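Tunow abre tienda en Ilville y yo todavía no me lo creo

Ilville, diciembre. Me toca escribir la nota de prensa porque soy la que más habla del equipo, así que allá voy: ¡Tunow abre por fin su primera tienda con taller! Llevamos 3 inviernos vendiendo gorros, manoplas y cuellos de punto por internet y en mercadillos, y ya teníamos ganas de una puerta con timbre.

El local está en la antigua mercería Kang, que muchos vecinos recordaréis por sus cajones de botones. Hemos conservado el mostrador y los cajones (los botones también, venían incluidos en el traspaso). Al fondo está el taller, con una mesa larga y sitio para quien quiera sentarse a tejer con nosotras por las tardes.

Los dibujos de la colección son de mi socia, Xiaoqing Feng, que se pasa media vida con papel cuadriculado y lápiz. «Quería cenefas que se pudieran leer de lejos, desde la otra acera», cuenta. La lana la hila Thaddäus Ortner, con quien trabajamos desde el primer gorro, y este año nos ha preparado un azul nuevo que nos tiene enamoradas – yo ya me he quedado dos ovillos, lo confieso.

Abrimos con 1000 piezas entre gorros y manoplas, y cuando se acaben tocará esperar a la siguiente tanda, porque somos pocas y tejemos despacio.

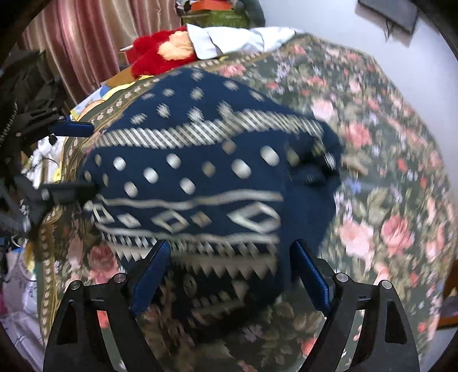
También habrá cursos. Talha Baloch dará el de iniciación, de 2 horas, y Baoshan Ye el de jacquard, para quien ya se maneje con las agujas y quiera pelearse con varios colores a la vez. El precio es de 50 euros por persona con la lana incluida, y las plazas se piden en la propia tienda.

La inauguración será a las seis de la tarde, con chocolate caliente y música de los amigos de Gident. Los periodistas que queráis venir antes, a charlar con calma o a ver el taller, preguntad por mí en el mostrador. Soy Xiaoqing Long – sí, somos dos Xiaoqing, ¡decid el apellido!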